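Suche nach: Suche Menü schließen

Nouri greift daneben, Teil 6

10. Juli

Der Endanschlag ist übrigens wieder dran. Wer den letzten Beitrag gelesen hat, weiß, dass ich ihn für überflüssig erklärt hatte, und zwar in einem Ton, den ich inzwischen bereue. Ohne Endanschlag sucht der Greifer beim Einschalten seine Nullposition mit der Gründlichkeit eines Zöllners, und wenn er sie gefunden hat, sucht er noch ein bisschen weiter. Das Geräusch dazu hat in der ganzen Werkstatt Lamholm die Gespräche verstummen lassen. Zwei Zahnflanken sind weg. Das Ritzel hatte ich im April bei Fonduvum bestellt, das Ersatzritzel natürlich nicht, weil ich ja nur eines brauchte.

Aber der Reihe nach, soweit es eine gibt.

Nouri hat seit dieser Woche wieder zwei Finger, die sich parallel bewegen. Das klingt nach wenig. Ich hatte allerdings drei Wochen lang einen Greifer, bei dem sich ein Finger bewegte und der andere zuschaute, und in der Zeit lernt man Symmetrie schätzen. Schuld war eine Madenschraube. Es ist fast immer eine Madenschraube. Die Getska-Platine hatte ich vorher zweimal neu geflasht, die Kabel getauscht und einen ganzen Abend lang einen Fehler im Regler gefunden, den es dort nie gegeben hat. Den habe ich dann auch noch behoben.

Die Kamera sitzt jetzt fest am Handgelenk und schaut zwischen den Fingern hindurch. Vorher hing sie an einem Stativ neben dem Tisch, und jedes Mal, wenn jemand dagegenkam, durfte ich neu kalibrieren. Am Handgelenk bleibt wenigstens das Verhältnis von Kamera zu Fingern gleich. Dafür wackelt jetzt die ganze restliche Welt. Man tauscht in diesem Hobby selten ein Problem gegen keines.

Angefahren wird erst mal Obst: offene Finger, knapp über die Tischplatte, stehen bleiben, schauen, ob die Höhe stimmt. Eine grüne Zitrusfrucht und ein Pfirsich reichen dafür, und der Unterschied zwischen den beiden ist größer, als meine Software wahrhaben will. Zitrusfrüchte sind geduldig. Beim Pfirsich liegt zwischen »sicher gehalten« und »Kompott« ein Bereich, den ich im Moment mit dem Parameter grip_soft beschreibe und mit sehr viel Hoffnung.

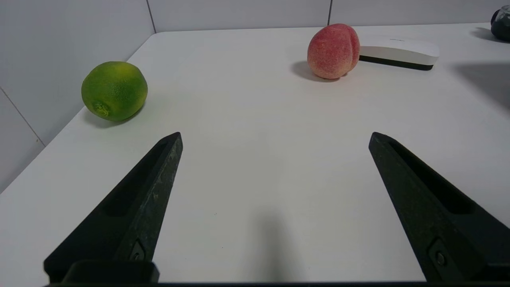
Kianoush Shojaei schreibt dazu: Kraft über den Motorstrom schätzen kannst du vergessen, solange die Reibung in deiner Führung vom Wetter abhängt. Ich habe das ein halbes Jahr lang probiert. Mach die Finger nachgiebig oder kleb einen Sensor rein, aber hör auf, am Schwellwert zu drehen.

Ich drehe natürlich weiter am Schwellwert. Er steht auf 175, das ist der rohe Wert aus der Platine und keine Einheit, die irgendein Physiker wiedererkennen würde. Bis Dienstag stand er auf 154. Bei 154 hat der Greifer schon auf halbem Weg beschlossen, er habe etwas in der Hand, und ist mit sehr viel Würde und ohne jeden Inhalt zur Ablage gefahren. Bei 175 fährt er ganz zu, wenn nichts da ist, und bleibt stehen, wenn etwas da ist. Jedenfalls abends. Morgens, wenn das Fett in der Führung noch steif ist, gelten andere Gesetze, und da hat Kianoush leider recht.

Sein Vorschlag mit den nachgiebigen Fingern liegt mir trotzdem quer. Ich habe diese Finger jetzt so oft an- und abgeschraubt, dass ich eine Bindung zu ihnen habe. Ein Langloch in jedem, unten eine Schraube in der Tasche, Block drunter, fertig. Das ist das einzige Bauteil an Nouri, das ich im Dunkeln montieren kann, und das musste ich auch schon, als Tae-yang beim Gehen das Licht ausgemacht hat.

Für die Geschwindigkeit gilt Ähnliches. 1000 Schritte pro Sekunde sind in der Firmware das Maximum, und jeder, der an den Tisch kommt, will die 1000 sehen. Efraín Chávez wollte sie zweimal sehen. Bei voller Fahrt schwingt der Arm nach, die Kamera liefert Brei, und die Objekterkennung hält in diesem Brei alles für einen Pfirsich. Ich fahre deshalb schnell in die Nähe und krieche den letzten Rest. Es sieht aus, als hätte der Roboter es sich kurz vor dem Ziel anders überlegt, und vielleicht ist das ja auch so.

Und dann weiche Sachen. Bei weichen Sachen hört die Strommessung auf, eine Messung zu sein. Eine Zitrusfrucht gibt irgendwann eine klare Antwort, ein Duschschwamm aus Netzgewebe sagt sehr lange »mal sehen«. Die Finger tauchen in die Rüschen ein, der Strom steigt so sanft an, dass man die Kurve rahmen möchte, und irgendwo auf diesem Hügel muss der Code beschließen, dass jetzt gegriffen ist.

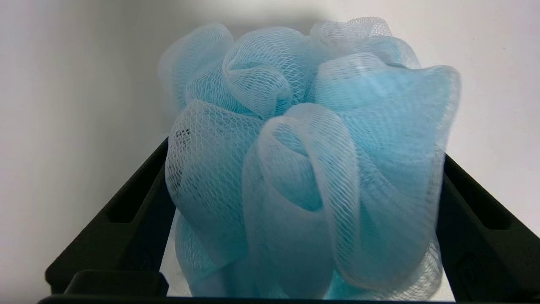
Lesezeit: 5 Minuten

Mit der Breite des Schwamms hat das Modell übrigens auch seinen Kummer. Wo hört so ein Ding auf? Für die Kamera ist die äußerste Rüsche in Hellblau auf heller Wand mehr ein Gerücht als eine Kante. Meine Segmentierung hat mir dafür bei drei Durchläufen drei Umrisse gegeben, und einer davon sah aus wie Portugal. Ich nehme jetzt die Mitte und greife in der unteren Hälfte zu. Das ist keine Wissenschaft, aber so hebt man auch Katzen hoch (bitte nicht nachmachen, Katzen haben einen eigenen Schwellwert).

Was ich geändert habe, falls jemand mitbaut:

– Der Greifer gilt als geschlossen, wenn der Strom über dem Schwellwert liegt ODER die Finger sich sechs Zyklen lang kaum noch bewegt haben. Vorher stand da ein UND. Fragt nicht, wie lange.
– Vor jeder Sitzung einmal leer auf und zu, den Leerlaufstrom merken und abziehen. Hilft gegen das Morgenproblem, löst es aber nicht.
– Die Kamerabelichtung ist fest eingestellt. Die Automatik fand die weiße Tischplatte zu aufregend und hat alles andere im Schatten ersaufen lassen.
– Das Kamerakabel läuft jetzt außen am Unterarm entlang, mit einer Schlaufe am Handgelenk. Innen war eleganter, bis sich Gelenk fünf zum ersten Mal ganz gedreht hat.

Offen ist die Sache mit dem Loslassen. Harte Dinge fallen brav ab, wenn die Finger aufgehen. Netzgewebe bleibt gern an den Kanten hängen, und dann fährt Nouri mit weit geöffnetem Greifer zurück und trägt den Schwamm mit sich herum wie ein Hund, der nicht verstanden hat, wie Apportieren endet. Babak Bakhtiari will die Kanten brechen und polieren. Ich würde lieber erst einmal nach dem Öffnen kurz schütteln, also in Software, denn dafür muss ich nicht aufstehen.

Das neue Ritzel soll nächste Woche kommen. Diesmal habe ich zwei bestellt, und sie kommen, wie ich der Versandbestätigung entnehme, in zwei Paketen. Bis dahin fahre ich mit den Zähnen, die noch da sind. Es knackt an einer Stelle, die ich inzwischen am Klang erkenne, ungefähr bei dreiviertel offen, und ich habe den Arbeitsbereich der Finger so gelegt, dass er kurz davor aufhört. In der Konfiguration steht als Kommentar daneben »vorläufig«. Da stehen noch andere Kommentare mit »vorläufig«, der älteste stammt von Nouris erstem Tag.

14 Mal geteilt · 9 Kommentare

Zuletzt im Blog
Nouri, Teil 5: Wozu braucht man einen Endanschlag?
Nouri, Teil 4: Ein Finger arbeitet, einer schaut zu
Getska-Platine flashen, ohne zu weinen
Lamholm hat jetzt einen zweiten Lötplatz
Kabelschlaufen, eine Abbitte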